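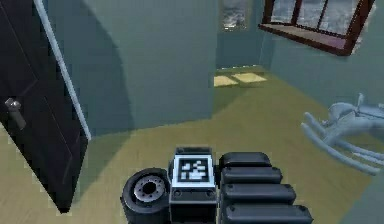

Tufa Ledger Project: Progress Report to the Giseck Fund
Second reporting period, covering work through March
Prepared by Wubit Teshome, project lead

Where we are

Your last letter asked whether the price archive was finished. The price archive is the kind of thing that gets finished about as often as a bathroom gets clean. What I can report is that it now loads, it can be searched, and it agrees with itself on most days.

As a reminder, the grant pays for an open record of small-coin prices, pulled from exchanges that have since shut down, merged or changed their names after a bad week. We set a target of 2000 coins. We have 1064 with a usable daily closing price and another 326 with prices we can see but don't yet trust. The rest exist mainly as forum posts and regret.

Data sources

Petov, our main collector, is running on the new server and has stopped falling over at midnight. The cause was a time zone setting. It took us two weeks to find and one character to fix, and the invoice reflects the two weeks.

Pirer, the checking tool, compares each coin's price across every exchange that listed it and flags any day where they disagree badly. In thin markets they disagree badly for a living. One coin traded at three prices on the same Wednesday, none of them near the others, on total volume that would not have covered lunch. We have decided to publish all three and let readers draw their own conclusions.

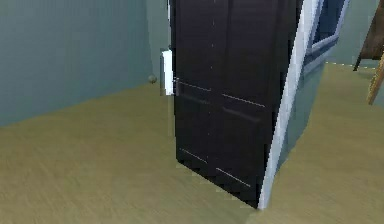
Withdrawals remain the hardest part of the record. An exchange could show a healthy price for weeks after customers had stopped being able to take their coins out, and the price chart alone gives no hint of it. We now mark each exchange as open, closed or limited for every day we can document. Limited is the awkward one. It looks like that dark paneled door, swung partly open, and you would need the old support tickets to know who got through. Where we have the tickets, we cite them. Where we don't, the field stays blank, however much it spoils the table.

Six exchanges have been coded this way so far. I had promised more. The old announcements were often edited after the fact, so each one has to be checked against saved copies, and the saved copies are not in date order or any other order known to me.

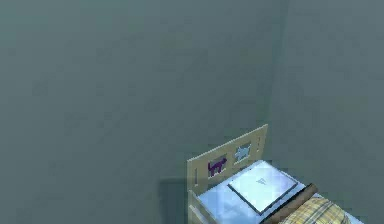
We also lost some time to duplicate ticker symbols. Early coin makers picked three letters they liked and did not look to see who else had liked them. Pirer now gives every coin its own internal number, and the ticker is treated as a nickname.

Money

Spending is under budget on storage and over on staff hours, for reasons covered under time zones. I would like to move the storage surplus across and will send the form separately. No part of the grant is held in crypto. Your auditor has asked twice, and the answer is the same.

Next period

Clear the untrusted prices, or drop them and say so.
Code four more exchanges for withdrawals.
Write the user guide, which currently consists of a title.
Send you a download link that works outside our office.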